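Progress report to Bergmann, second reporting period
Project: Plimum, bin picking with learned grasps
Prepared by: Gervasio Valdebenito
Date: May 3, 2019

1. Short summary

In this period we planned to finish the block data set and to begin the trials with mixed parts. The first goal is reached in part. The second one is delayed, and the reason is a fault in January which stopped the cell and took much more of our time than I wrote in my short notice to you. I describe it in detail, as you asked.

No person was hurt. The arm itself has no damage that we could find. One gripper finger was bent and is replaced.

2. What happened

The arm was running a long series of picks without a person at the table. This was allowed under our rules at that time, if somebody was in the room. Ibrahim Adebisi was in the room, at the computer, and he had the stop button on his desk.

At pick 641 of the series the gripper went down for a block which was lying close to the wall of the bin. The planned grasp was good according to the software. But the finger touched the wall before it reached the block, and the arm continued to press. The bin moved on the table. The next three picks were done with the bin in the wrong position, and at the third of them the finger hit the rim from above and bent. Ibrahim pushed the stop when he heard the noise.

The arm did not stop by itself at any moment. For me this is the serious part. A bent finger is cheap, but we believed that the force limit would protect us, and it did not.

3. Cause

We found two causes, and they are independent.

The first is the force limit. It was set in the controller, but our own program, which sends the motion commands, started a new motion after each small stop and cleared the warning. So the limit was reached many times and every time the program went on. In the log we can see this clearly. The mistake was in our code, written by me in the previous period, and Fellex, who supports us with the arm, has confirmed that the controller behaved as it should.

The second is the position of the bin. The bin was only standing on the sheet and nothing was holding it. The software takes the walls from a model with a fixed position, so when the bin moves even a little, every collision check after that is wrong.

4. What we changed

The program now treats every force warning as a full stop. A person must come to the cell, look, and confirm before the next motion. In the first days this gave many stops which were not necessary, so we made the approach to the block slower and the number went down.

The bin is now clamped to the table. Before each series Ibrahim checks its position with a short routine in which the gripper moves to fixed points over the rim, and the result is saved with the data.

Blocks which lie against a wall or in a corner have a larger safety distance. This has a cost. Some blocks cannot be picked from their first position, and the system leaves them for a person to move. 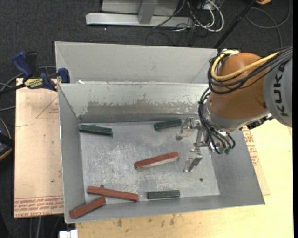 For these wall cases I do not want to make the safety distance smaller again only to have a better number of picks. We prefer to test a thinner finger. Bikora has sent us a drawing and a price, and the price is inside the budget line for small parts. If you agree, we will order two pairs this month.

5. State of the data

The set now has 3208 recorded picks. We removed almost 80 picks from the days before the fault, where the position of the bin could not be confirmed. It is possible that some of them were correct, but we have no way to show it, and so they are not in the set.

The success rate in the middle of the floor has not changed after the repairs. Near the walls it is lower than in my first report. Please use the new values and not the old ones, because the old ones include picks in which the finger was pushing on the wall.

6. Delay and next steps

The trials with mixed parts will begin 5 weeks later than planned. The end date of the project does not move, but there will be less time for the final comparison. I propose to do it with two kinds of parts and to leave the third kind out. I need your answer on this point before we order the parts.

The long series without a person at the table are not running now. They will start again when the new stop has been tested by somebody outside our group. Fellex has offered to do this and we are waiting for a date.

Gervasio Valdebenito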